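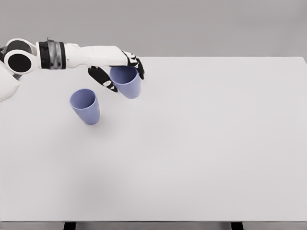

I have been trying to write letters again. Real ones, with a stamp and a return address and the little pause at the mailbox where you wonder if you spelled the street right. It started in August when I was cleaning out the hall closet and came across a shoebox of letters from my great-uncle, Gunārs Adomaitis, who wrote to me every month from the time I was 12 until I was 30, and I sat down on the floor and didn't get up again until it was time to make dinner.

If you ever got a letter from Gunārs you would know it. He wrote on both sides of very thin paper, so that you had to hold it away from the window to read it, and he always began with the weather and then went straight into whatever he was annoyed about. There is a whole page on the bakery in Urkley changing its rye bread. (He was right about the bread, I remember it!) There is a letter from the spring his knee was bad that is almost entirely about a neighbor's fence, and then in the last line, squeezed in sideways up the margin, he says he is proud of me for passing chemistry.

I wrote back, but not nearly as often, and mine must have been pretty dull. I think I told him what I had for lunch a lot. After he died I sort of stopped altogether, apart from thank-you notes, and even those turned into texts after a while.

So anyway, I bought a box of plain cream paper and a pack of envelopes that don't quite match it, and I made myself a list of people. My cousin is on it, and my old roommate from the apartment over the shoe repair place, and Mrs. Jaunzems, who taught me piano and is still at the same address as far as I know. I decided on one letter a week and I have now mailed 6, and yes, there was a week I skipped and then did two to catch up.

My handwriting has gone terrible. The first letter took me most of an evening and I had to start over because I'd smeared the top half with the side of my hand, being left-handed, which I had completely forgotten was a problem. A pencil works better but feels a bit like homework. I've gone back to a cheap ballpoint and I'm happy with it.

What I like most is that I find myself saving things up during the week. I'll be standing in line at the pharmacy and hear somebody say something funny and think, oh, that's for my cousin. I used to just let those go by.

Mrs. Jaunzems wrote back, by the way! Four pages, very firm about my posture at the keyboard, and she wants to know if I still play. I don't, and now I have to figure out how to tell her.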